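Prurnholm Neighbours' Help Board
Home and Furniture > Wood

Oil, wax or varnish for a big pine table that gets used every day?

Posted in September by mugrings

Hello all, I've been reading old threads on here for ages and have got myself thoroughly muddled, so I'm asking outright. We've got a big light pine table, long planks, a few dark knots in the middle, and one paler worn patch towards the far edge. I love it. It's the first proper piece of furniture we've had that didn't come with an Allen key. The trouble is that I haven't a clue what's on it, if anything, and it's going to get tea, felt tips, hot plates and probably a bicycle wheel at some point.
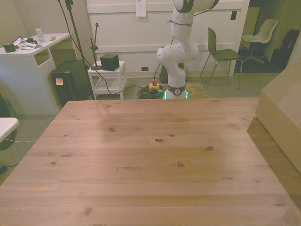
4 min read

My mum says beeswax and nothing else. The man in Condemero (the hardware place by the station, not the garden centre) tried to sell me a polyurethane varnish that he said would outlive me. And half the internet says hardwax oil, which I'd never heard of until a fortnight ago and now see everywhere.

What I want is something that doesn't turn the whole thing orange. My gran had a pine dresser that started out pale and ended up the colour of marmalade, and I really don't fancy that. I also don't want it shiny. I'd like it to look as much as possible like it does now, only with a bit of protection so I'm not leaping across the room with a coaster every time somebody comes round.

Also, do I have to sand it all over, or can I get away with doing just the worn bit? I've got a little palm sander that I've used once, on a bread board, with mixed results. And what do I do about the knots? I've read that they can weep sticky stuff through whatever you put on top. Is that only under paint?

Budget is small but I'd sooner buy one decent tin than three rubbish ones. Thanks in advance!

2 replies

dovetail_dunce

Wax. Your mum's right. Lungu clear paste wax, rub it on, leave it a bit, rub it off. I've done mine like that for years and it's fine. Don't put hot pans on it.

plankton24

Your mum's not wrong exactly but I wouldn't do wax on its own for a table that gets tea on it! Wax feels lovely and smells lovely and it'll mark if you so much as look at it with a hot mug. I waxed our kitchen table when we first moved in and within a month it had a set of white rings like the Olympics. Wax is great for a dresser, or a blanket box, or anything that just stands about being admired.

First job is to find out what's on there already. Put a few drops of water on a spot that doesn't show much, and go and make a brew. If the water sits up in beads there's a finish of some sort. If it soaks in and the wood goes darker, it's bare or as near as makes no odds. Try it on the pale patch too, as you may well find the two behave differently (finish worn away in one place and hanging on everywhere else is very common). If the whole top turns out to be bare you've got a much easier weekend ahead of you.

Now the sanding. I know you don't want to hear this, but do the whole top. I tried to patch a worn corner once and it looked like I'd spilt something on it, and it carried on looking like that until I gave in and did the lot. Pine is soft, so go gently, keep the sander moving and don't lean on it. 120 grit first, then 180, and go over it by hand at the end, along the grain. Hoover it, wipe it with a barely damp cloth, and let it dry before you open any tins. Wear a mask and shut the door to the rest of the house, or you'll be finding dust in the butter dish.

As for what goes on, I'd go for a hardwax oil, and I'd get one that says "raw" or "natural" on the tin. Those have a tiny bit of white in them to stop the wood going that wet, yellowy colour. The ordinary clear ones do warm pine up quite a lot, and you've said you don't want marmalade. I used the Jeslow one on ours. Try it on the underside first!! Two coats, and thin. I cannot stress thin enough. My first go was far too thick and it stayed tacky for days, and the cat walked across it. Leave it overnight between coats with a window open, then don't put anything wet on it for 10 days or so if you can bear it.

It will still darken a bit with age, mind. All pine does, it's the light that does it, so don't leave a runner or a fruit bowl in the same place for months or you'll get a pale shape underneath when you move it.

Knots I wouldn't worry about under oil. Knotting solution is really for paint, where the resin comes through and makes a yellow stain. If one feels sticky, wipe it with a bit of white spirit on a rag and let it dry off first.

And the boring safety bit, please read it: oily rags can heat up and catch fire on their own if you scrunch them up and chuck them in the bin. Lay them out flat outside to dry, or soak them in a bucket of water. I used to think that was an old wives' tale. Then my neighbour's shed had a very bad afternoon.

The day-to-day stuff is easy enough. Damp cloth, a drop of washing-up liquid if you must, no spray polish. Silicone in spray polish is a nightmare if you ever want to recoat. And get some felt pads for the things that get dragged about, as there's often grit stuck to the bottom and it'll scratch soft pine.
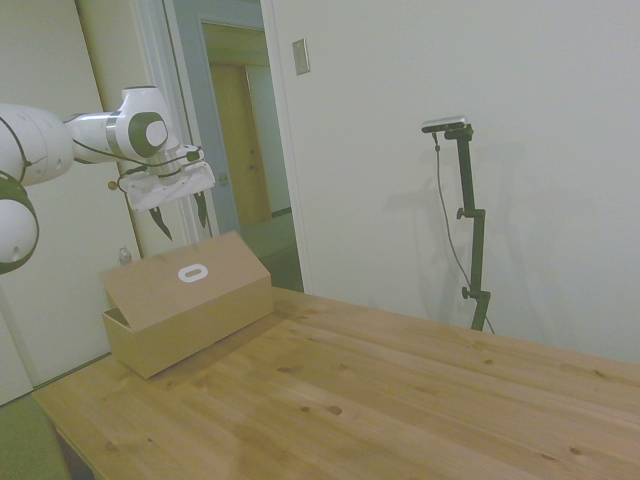 mugrings replied that the water had soaked straight in, on the pale patch and on the rest of it too, so it looks like bare wood and she's feeling quite smug. She's going for the raw oil, has already told her mum, and wants to know whether a foam roller would do or if it has to be a brush.

plankton24

Ooh, that's good news! I'd use neither, to be honest with you. Lint-free cloth, or one of those white scrubby pads, and work it in along the planks a strip at a time. Rollers put too much on and leave bubbles. Do the ends of the planks as well, they drink it up, so give them a second wipe while you're there.

dovetail_dunce

Still say wax. But if you're oiling it, do the underside too or it can cup.

We use cookies to remember your log-in and your font size. Accept / Manage

Contact the moderators | © Prurnholm Neighbours' Help Board | Back to top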